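clendby-recycling-words
README

Word list and lookup table for what goes in which bin in Clendby. Started as a notes file, got out of hand. Plain CSV, no code needed.

What's in it

items.csv - the main table. One row per household item, as people say it ("yoghurt pot", "old kettle", "wrapping paper, shiny").
streams.csv - the 4 collection streams and their short codes.
synonyms.csv - maps odd words on to the main ones. "Tin foil" and "kitchen foil" and so on.
orkness_extra.csv - items where Orkness does it differently. Only 19 rows so far, see below.

Not in it: prices, collection times, addresses, anything about trade waste. Please don't ask for collection times, they change and the council leaflet has them.

Columns in items.csv

item - lower case, singular where that sounds normal. "scissors" stays "scissors".
stream - one of the codes below. Never blank. If unknown use X.
rinse - y / n / blank. Blank means the leaflet doesn't say.
note - free text, keep it under 200 characters or the Furnus import chops it.
source - leaflet, phone, or tip. "tip" means somebody asked at the tip and was told, so treat with care.

Stream codes

P paper and card
M mixed, meaning tins, bottles and tubs
F food
R rubbish, whatever is left over
X not a stream as such, means take it to the tip or we don't know. Should realy be two codes. Will split in the next version.

How it was put together

Typed up from the Clendby leaflet first. Then the gaps filled by ringing up. Then a long tail of things people put in the suggestions sheet, about half of them the same item spelt three ways. Duplicates merged by hand, longest note kept.

Spelling is British. Brand names taken out where there's an ordinary word for the thing. Where there isn't, left in.

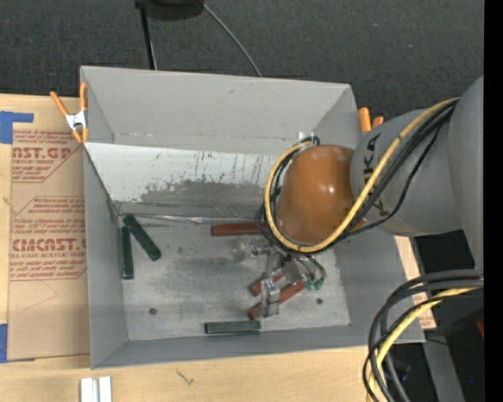 Grey open-topped bin on a light wooden table, robot arm reaching in from the right.

Bins, boxes and bags

The word "bin" causes more trouble than anything else in the table. In Clendby it means the wheeled one. In Orkness people say bin for the box as well, and the leaflet there says "container" for both. So in the notes column we write "wheeled bin", "box" or "caddy" and never just "bin". A few old rows still break this. Fix if you see one.

Same with colours. Don't put the lid colour in the note. Clendby changed theirs once already and it took ages to clean up.

Orkness rows

Kept in their own file. Format is the same as items.csv, the stream column wins over the main table if both have the item. Main differences: drinks cartons, plastic film, shredded paper. Shredded paper goes in P in Clendby if it's inside an envelope, and in R in Orkness whatever you do with it.

Orkness leaflet checked in October. Not checked since.

Known problems

- "glass" on its own points to M, wrong for drinking glasses and oven dishes. There are separate rows for both but a lazy search finds the first one.
- batteries are X but should have a loud warning in the note. Some do, some dont.
- 21 rows still have source "phone" and no note. Can't remember what was said. Will ring again.
- Honorato export puts a stray space after the stream code. Trim it before matching.
- pizza box. Leaflet says P if clean, R if greasy. We have one row that says P. Argument ongoing.
- nappies listed under three names, only two of them in synonyms.csv

Using it

Open it in any spreadsheet. If loading into Furnus, turn off "guess column types" or it reads n in the rinse column as blank. Honorato is fine as is, apart from the space thing.

For a plain lookup: lower-case what the person typed, try synonyms.csv, then orkness_extra.csv if they're in Orkness, then items.csv. No match, say so and send them to the leaflet. Don't guess R. People were getting R for paint tins.

Adding rows

One item per row, source filled in. Check synonyms.csv first. If the leaflet and the tip disagree, go with the leaflet and put what the tip said in the note. Send changes as a small file with only the new rows, not the whole table back again, comparing two full copies is horrible.

Garden waste is left out on purpose for now. Separate paid scheme in Clendby with its own rules, and nothing from Orkness yet.

Licence

Do what you like with it. Wording of the notes is ours, the rules themselves are the council's, and if the two don't match the council is right.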